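The Long Life of a Plain Gray Bin

Zoriana Karpenko can tell you a lot about a storage bin by running her thumb along the inside. She has looked after the 1448 bins at the Rathnayake packing hall since it opened, and she talks about them the way other people talk about old boots - with real affection! 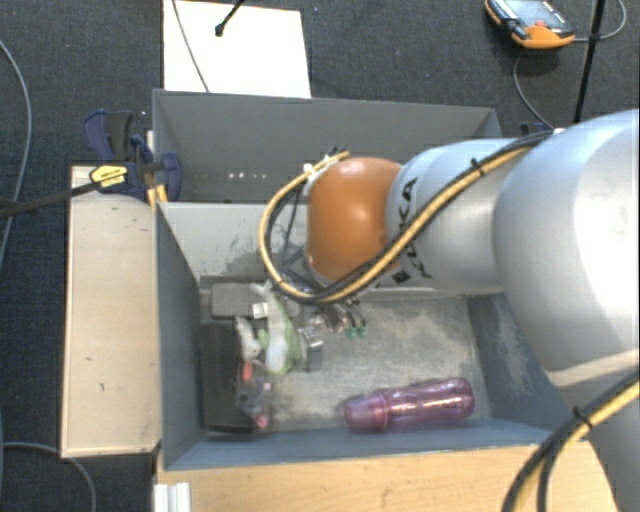

Hisow, 18 July 2026

What I love is how much the scuffs give away. The walls go first, picking up dark scratches, and then the floor gets those whitish rubbed patches across the floor. A purple-pink bottle on its side looks almost fancy against all that worn gray.

Karpenko washes up to 224 bins a week with warm water, a stiff brush and a little dish soap. Scratches stay. Cracks don't, and anything with a split corner goes to the Drundurex yard for recycling. Last June that was 27 of them.

Her oldest bin has been in use for 20 years. It holds her gardening gloves now, and she let me carry it out to the car for her, gloves and all.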